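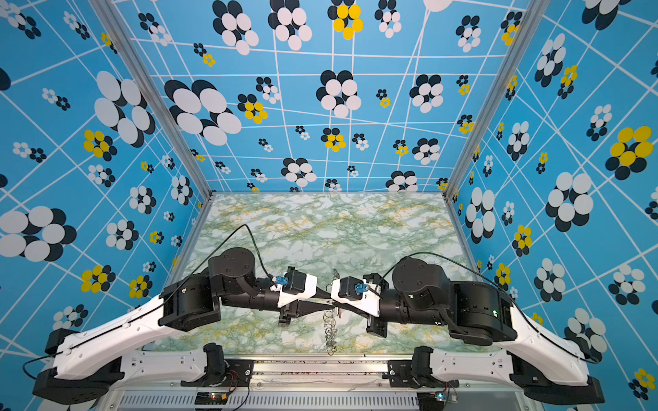
Review: Bistier round key plate, stainless steel

Posted by Rizal Yusof, September 2, 2021

I look after the keys for a small block of storage rooms, and until January they lived in a biscuit tin. Then I bought the Bistier plate from the Santoso shop, after reading many complaints about the Skomenon one with the plastic hooks.

The idea is simple. It is a flat steel plate with a row of small holes near the rim, and each hole has its own stamped number. You put a split ring through the hole and the key goes on the ring. At the top there is a raised tab with a small round hole, so I hang mine on a nail behind the office door. The big oval opening is for your hand, and I find it comfortable even with winter gloves.

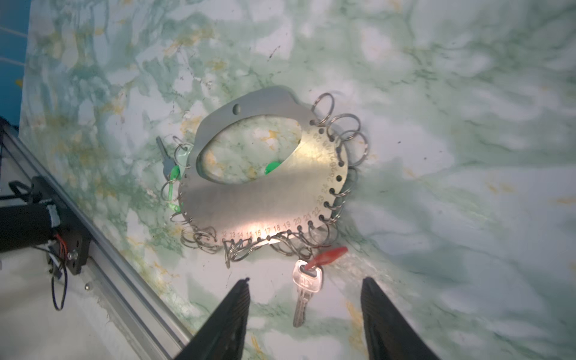

I like the brushed finish very much. It does not show fingerprints, and after nine months of daily use mine has no rust. The numbers are small, though. In good light I can read them, but when the lamp is behind me the metal shines and I must tilt the plate. A darker colour of ink in the stamping would help. I added plastic tags for the keys I need most often - red for the gate, green for the meter cupboard.

My other complaint is the rings. They are stiff when new, and they like to catch each other at the bottom when the plate is laid flat. Hanging is better. Opening the first ones cost me a fingernail, so have a butter knife ready, or the little Gendent ring opener if you own it.

I would buy it again, but I would ask for bigger numbers.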